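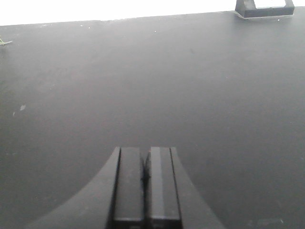

How long should I wait before putting a second coat of oil-based paint on an old wood door?

Leave it overnight at least, and longer in damp weather. Press a thumbnail into a hidden edge. If it leaves a mark, wait another day.

paintbrush_lou wrote:
Agree with the thumbnail test. The can I used (Telton satin) said 8 hours and it was still tacky at 8 hours. It was February and the garage was cold.

kaimal_st wrote:
Overnight is too cautious in summer. I did 3 doors in our place on Kaimal Street last month, two coats each, morning and evening of the same day. No problems.

dormer58 wrote:
Same day with oil? Check them again in a few weeks. I did that on a bathroom door and it stuck to the stop every time we closed it. Had to sand the edge and redo it.

kaimal_st wrote:
They close fine. I had fans going and every window open.

V. Thomas wrote:
Original poster here. The door is from a 1958 house in Rustimstead and has several layers of old paint on it. Does that change anything?

dormer58 wrote:
Yes. Test for lead before you sand. Hardware stores sell swab kits. If it comes up positive, don't dry sand it.

paintbrush_lou wrote:
What he said. Also take the hinges off and don't paint over them like the last owner of my house did.

V. Thomas wrote:
Thanks. I'll get a kit tomorrow and leave a full day between coats. Going with semi-gloss.

kaimal_st wrote:
Your door. I'd still do it in a day.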